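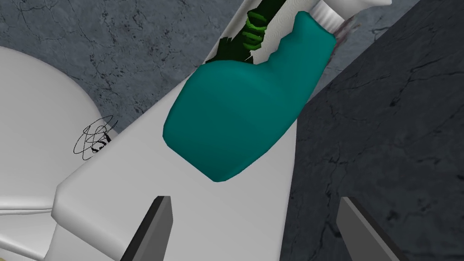
What is a trigger sprayer?

A trigger sprayer is a small hand pump that screws onto the neck of a bottle and turns the liquid inside into a spray or a stream each time the lever is pulled.

Trigger sprayer

A trigger sprayer is a type of manual pump used for household cleaners, garden products, hair care and many other liquids. It needs no gas and no electricity. The force comes only from the hand of the user, and for this reason it is different from the aerosol can, where the product is kept under pressure all the time.

Parts

The main parts are the body, the trigger, the piston, the spring, two small valves, the nozzle and the dip tube. The body holds all other parts together and is usually covered by a shell called the shroud. The dip tube is a thin tube that goes down to the bottom of the bottle. In better models it is slightly bent toward the front, so that the last part of the liquid can be reached when the bottle is held at an angle.

The spring may be of steel or of plastic. Steel springs keep their force for a long time, but some acid cleaners attack them, and a sprayer with metal inside is harder to recycle. In many newer designs the spring is placed outside the liquid path, where the product does not touch it.

How it works

When the trigger is pulled, the piston moves into the cylinder and the space inside becomes smaller. The liquid there is pushed past the outlet valve and out of the nozzle. When the trigger is released, the spring moves the piston back. The outlet valve closes, the inlet valve opens, and new liquid rises through the dip tube.

A new sprayer contains only air, so the first strokes give nothing. This is called priming. Air must also be allowed to enter the bottle to take the place of the liquid that has left. Without a vent hole the walls of the bottle would slowly be pulled inward, and the pump would become weak.

The spray itself is formed in the last few millimeters. Before the nozzle opening there is a small round chamber, where the liquid is made to turn very fast. It leaves as a thin cone, and the cone breaks into drops. If the chamber is bypassed by turning the nozzle, the liquid comes out as a straight stream. Foam is made by adding a piece of mesh in front of the opening, where the drops mix with air.

History

Before the trigger sprayer, liquids were spread at home with a rubber bulb, as with perfume, or with a long tin pump that was pushed by one hand and held by the other. Both were slow to use. Molded plastic made it possible to produce small valves at a low price, and window cleaner was among the early products sold with a trigger on the bottle.

One regional maker, the Vorside works at Pisen, began with a single model with a steel spring, offered only in white. It had 17 separate parts. The later Okabe model, named after the street where the drawing office stood, reduced this to 8 parts by joining the piston and the trigger into one molding. The Okabe was sold mainly to garden shops -- its wide lever could be pulled with gloves on -- and it stayed in the catalog until the works stopped making sprayers for private customers.

Bottles

Most bottles for trigger sprayers are made from polyethylene or PET. Polyethylene is softer and resists many chemicals, while PET can be very clear. The neck must match the closure in both diameter and thread, and two necks that look the same to the eye may still leak when they are exchanged.

Care and common faults

The most frequent fault is a blocked nozzle. Dried product collects in the turning chamber, and the spray becomes a crooked jet. Warm water is pumped through until the pattern is even again. If the trigger does not return, the piston is often dry or swollen.

Makers of refill products advise against using a bottle for a different liquid than the one on the label. Bleach and acid cleaners must never be mixed, not even as small remains in a dip tube.

Testing

There is no single test that all makers follow. The Plirnano method, used at Vorside, measured the weight of liquid given by 200 strokes, after which the sprayer was left on its side for 34 hours and checked for leaks at the neck.

See also

Aerosol can
Atomizer nozzle
Backpack sprayer
Lotion pump

Page last changed March 15, 2020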